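The tool bench at Brarwood

How a pair of hand-held grippers is set up, worn down and put right again

Trinidad Requena keeps a soft brush in her shirt pocket and uses it before she says good morning. The fingers of a gripper pick up dust from everything they touch, and by the end of a session the yellow tips have a dull film on them. She brushes each one, wipes it with a damp cloth and lets it dry on a rack by the sink. Then she signs the card.

The workshop at Brarwood belongs to Pronbridge, a firm that records people doing ordinary handling jobs so that robot arms can be taught the same movements. The robots themselves are in another building. What Brarwood has is a big white table, several pairs of hand-held grippers and a maintenance routine that has grown from one side of paper to a ring binder. 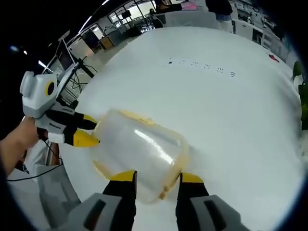
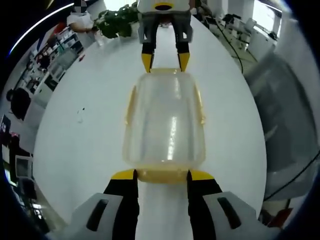 Plastic containers held between two hand-held grippers over the white table at Brarwood.

The job on the sheet for most of June was the two-handed hold. One gripper takes one end of a clear container, the second takes the other, and the thing is kept level between them while it is moved. A person can do this with bare hands and never think about it. With two pairs of fingers it shows up every fault in the tools.

"If the left one closes a hair later than the right, you feel the container twist," says Rodrigo Miranda, who runs the sessions. "The operator corrects for it without noticing. Then the correction is in the recording, and an arm that closes properly will copy a mistake it has no need to make."

For that reason the grippers are treated as measuring instruments. Each has a log card in a plastic sleeve. The card lists the hours worked, the tips fitted, every screw that has been tightened and who tightened it. A gripper goes out with its partner and comes back with its partner. Swapping one half of a pair is allowed only if both are checked again from the start.

The check takes most of an hour. Requena begins with the fingers, opening and closing them by hand and feeling for grit. She closes them on a strip of paper and pulls. The paper should drag evenly along the whole tip. If it slips at one corner, the pad has worn or has been fitted out of true, and it comes off. She then closes the fingers on a steel block of known width and reads off the opening the software reports. Three readings are taken, and if one of them strays she starts again with a clean block.

The camera comes next. It travels on the gripper and has a very wide view, which means it takes in the fingers, the table and a good deal of the room behind. Its mount must not shift. A movement too small to see at the bench will put the fingertips in the wrong place in every picture that follows. The test is a printed card clamped at a set distance, photographed and compared with the last good picture of the same card. Hugo Benítez wrote the program that compares them. It gives a pass or a fail and no number, at Requena's request.

"I had a number before," she says. "People argued with it."

Tips are the part that wears out first. The workshop changes them after 1,000 closings, whatever they look like, and sooner if the paper test fails. Smooth plastic is harder on them than cardboard or cloth. It gives the pads nothing to bite on, so operators squeeze, and squeezing rounds off the front edge. The first tips Brarwood used were cast in-house and lasted badly. The present ones come from Furtado, a moulding shop in Fosport, in boxes of 200. Rosalía Bravo, who does the ordering, has each new box sampled before it goes on the shelf. One delivery last year was slightly too soft and was sent back, and the workshop spent a week on old stock with the sessions cut short.

Cables are the other regular trouble. The grippers are light enough to hold all morning, but the lead pulls on the wrist and catches on the table rim. It usually fails close to the plug, where it bends most. Patricio Robles, the electronics technician, has tried stiffer sleeves, softer sleeves and a coiled lead that tugged back whenever the operator reached out. He settled on a plain black cable with a generous loop and a clip near the handle to take the strain. He replaces it on a fixed date and cuts the old one in two so that it cannot find its way back into the drawer.

He has less success with the connectors. They were chosen before he joined and he would have chosen others – larger ones, with a proper latch. Changing them means opening every housing, and the housings do not like being opened. The screws go into plastic, and after the 3rd or 4th time they stop holding. Robles now fits threaded brass inserts whenever a unit is on his bench for some other repair. It adds twenty minutes to the job and he has not had a stripped thread since.

The table gets its own page in the binder. It is wiped down at the start and end of each session with plain water, as the spray cleaner they used to buy left a residue that travelled from the surface to the containers and from the containers to the tips. Marks on the top are left alone if they do no harm. Miranda likes a few, as a perfectly blank white surface gives the tracking software very little to hold on to.

Clear containers are awkward for a different reason. The camera sees the table through them and bright streaks of light across them, and the streaks slide about as the container turns. Miranda's answer has been to leave the room as it is. He tried blinds and diffusers for a time and got very tidy pictures, and then had to explain to a customer why the arm did poorly beside a window. Sessions are now held in daylight and under the ceiling lights, and the conditions are noted on the sheet.

The repair Requena dislikes most is a sticky return. The fingers close well and open a little late, and the cause may be the spring, the slide or a crumb of tape that has worked its way inside. She strips the slide, cleans it and refits it dry. Oil would be quicker, but oil creeps, and one drop on a yellow pad ruins it.

When a unit has been repaired it does a trial session before it goes back on the rack. Two operators use it in turn on the same container, and the recordings are set side by side. Benítez looks at the closing times of the left and right grippers, and Miranda watches the video. Both must sign. The pair on the bench when we visited had Benítez's signature and was waiting for Miranda's, and Requena had already cut the paper strips for the next one.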